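29 May 2020 - Jullcombe, late

Pads again. Left gripper this time.
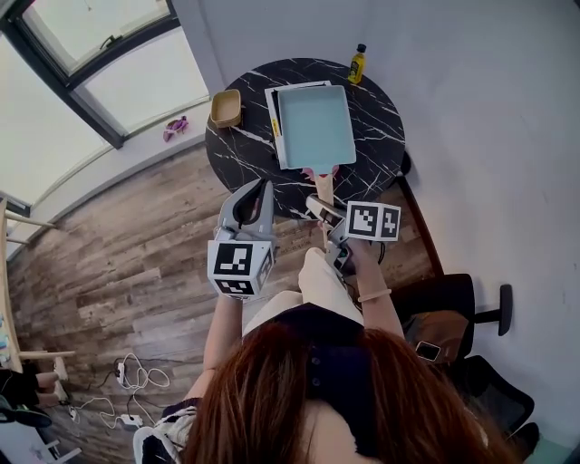

Got in early and went straight at the slipping problem, which has been bugging me since the Badetti session. The left one closes fine when empty but as soon as there's weight on it the fingers creep. Swapped the trigger spring last night, no change, so it isn't the spring. Pulled both black pads and one had gone shiny along the outer curve. Cleaned them, put them back, tried again on the blue pan with the wooden handle. Handle is a good test - light wood, smooth, and it sits up off the table with the pan on that flat white box so you can come in at an angle. Right gripper goes first, left one after. I keep the pan job as the standard check now and won't change it till July at least, otherwise I can't compare anything.

Result: better, not fixed. Held for 15 lifts then started creeping again. Ordered new pads from Zaidi, the softer kind. 30 in a bag, which is silly but they don't sell less.

Other thing - marker cubes. Tracking log had 1377 dropped frames in one run, nearly all on the left. Thought it was glare off the marble, and the windows are brutal before lunch. Pulled the blinds in the next room to compare and hardly any difference. Then found the mount screw under the cube had backed out half a turn. So the cube was wobbling every time the fingers closed. Stupid. Tightened it, dab of threadlock, left it alone over lunch. Recalibrated after, took 3 tries becuase I kept bumping the table.

Should be checking those screws every morning. Writing it on the card: screws, pads, trigger, cube faces wiped with the dry cloth NOT the alcohol one. Alcohol took some of the black off the old set and Predix just read it as a missing corner and never complained.

Predix update is out, by the way. Not touching it. Last one reset the finger opening limits and I lost a whole afternoon getting them back.

Still to do:
- label the spare springs
- copy todays calibration file off the laptop before it gets overwritten
- look at right gripper, there's a faint click on opening, maybe nothing
- tape the cables down properly
- ask Zaidi if they have longer mount screws

Hands ache. No idea what's for dinner. Will run the pan agian first thing with the old pads, just to have the number.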